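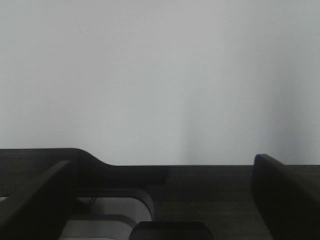

**Nicanor Olvera**, staff writer, housing and home

Leave the walls alone. That's my whole argument, and if you're busy you can stop there.

Still with me? OK. I moved into my current apartment in August and in the first week three separate people asked what I was going to "do" with the living room. Do with it. Sit in it, I said. Wrong answer. One of them sent me a link to a set of framed prints, 14 of them, to be hung in a grid with a paper template and a level. I don't own a level. I don't want to look at 14 of anything while I eat soup.

We have got into the habit of treating a blank wall as a job somebody forgot to finish. Landlords do it, stagers do it, my own mother does it. Every rental listing in this town now has the same word sign over the same couch. My friend Godelieve Cuypers managed apartments for years and she used to get emails from tenants apologizing, apologizing!, for not having decorated yet. As if there would be an inspection.

And it costs. I added up what I spent on my last place, the one before this, on stuff whose only purpose was to be on a wall or on a shelf. $963. Over two years. Most of it went to the thrift store in a single trip and I could not tell you now what half of it was. There was a clock. It didn't work, I bought it knowing it didnt work.

The usual comeback is that bare rooms are cold. Like a dentist. Fair, some are. But look at what makes the dentist's bad: the light, the noise, the chair, the bill. Paint a mural in there and I would still be gripping the armrest. A room feels cold when you can't do anything in it. Nowhere to put a cup down, one overhead bulb, a chair that hurts. Fix those first. Spend the $200 on a good lamp.

Second comeback, from Callum Hepburn, who sits across from me and reads these before you do: easy to say for a man with no kids. True. Kids' drawings go up, obviously, tape them to anything. I'd never argue with that. A drawing has a person behind it. A canvas of a pier at sunset, printed by the thousand, doesn't, and it wants just as much dusting.

Same goes for tables, by the way. Shelves too. The clear part is the part you use.
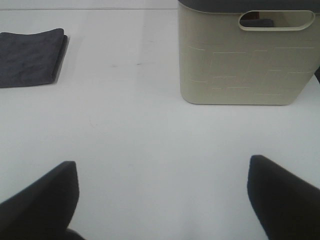
*One folded cloth, one basket. Plenty of table left.*

I know how this sounds. There's a kind of bare house that is its own showing off, where the empty corner cost more than my car and the one bowl has a name. Not that. I'm not selling a look. I have a pile of mail by the door and a bike in the hall and they can stay, they're in use. I just want us to quit buying things to cover up paint.

So if you've moved recently and there's a big pale nothing over your couch and its bugging you, give it a year. Put nothing up. See wether you still mind. I've stopped noticing mine, except late in the afternoon when the light comes across it, and then I do look, for a minute or so, and go start dinner.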